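April 2020

Swapped the fingers on the left arm again. The Hinero set went back in the drawer after two evenings and the Quintana set is on now, same mounts, same controller, same kitchen props.

The Hinero pads are 12 mm wide and grip well on anything with flat sides. On curved ceramic they roll. I ran 60 bowl pickups with each set at the same closing force:

- Hinero: 41 held
- Quintana: 54 held

The Quintana fingers open to 125 mm against 78 mm, so they clear a bowl rim with room for a bad approach angle. The cost is reach. They are shorter, and the wrist has to come down closer to the table before the pads touch anything.

Wrist camera exposure is still a problem. Chrome blows out under the overhead light and auto exposure makes it worse — I locked it in the Jamon driver and lost detail in the shadows instead. The fixed camera copes better, but it can't see between the fingers.

Controller settings are unchanged from the last post, except that I lowered the Dustden filter cutoff on the gripper current. Contact detection is slower and there are fewer false stops. I'll try the force limit next, probably in May.

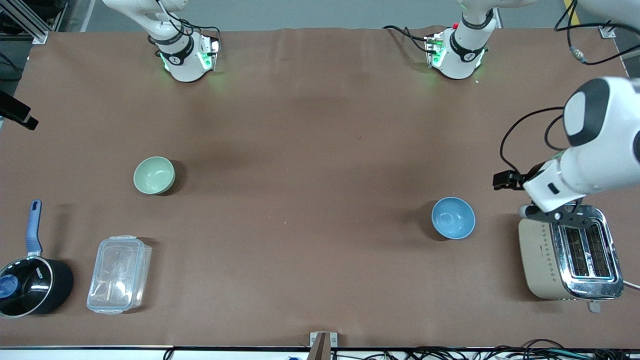
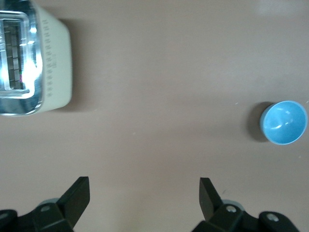 Toaster and light blue bowl, fixed camera first, then the wrist camera.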